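Does water really spin the other way down under?

You may have heard this one in the playground. In the top half of the world, people say, water goes down the plughole one way. In the bottom half it goes the other way, because the Earth is spinning. It sounds clever. Grown-ups repeat it. Should you believe them?

Let's start with the bit that's true. The Earth does turn, and the turning does bend the paths of very big, slow things. Huge storms swirl anticlockwise north of the equator and clockwise south of it. This bending is called the Coriolis effect (say it "corry-oh-liss").

But a storm can be 800 kilometres across and last for days. Your sink is tiny, and it empties in a minute or so. In that short time the Earth has hardly turned at all, so the push on the water is far too weak to notice. 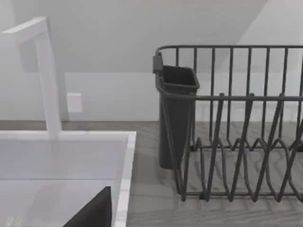 A reader in Beverberg wrote in to say that her bathroom sink always drains clockwise, every single time, so surely something must be making it do that. Fair point! Something is. It just doesn't have to be the whole planet. The shape of the bowl matters, and so does the side the water came in from. Even pulling the plug out with a twist can start a swirl. If a sink is filled the same way every day, it may well drain the same way every day.

So be careful if somebody on holiday offers to show you the trick with a bucket, a few steps each side of the equator. Watch how they pour. Watch which way they turn round while carrying it. A small swirl left over in the water is plenty to fool a crowd.

Scientists have seen the real effect in a tub, but they had to work very hard for it. They used a wide, round one with a tiny hole in the middle, and left the water to settle for a whole day first. Have you ever done that before brushing your teeth?

Try your own sink, and write down which way it goes. Then stir it gently the other way and pull the plug again.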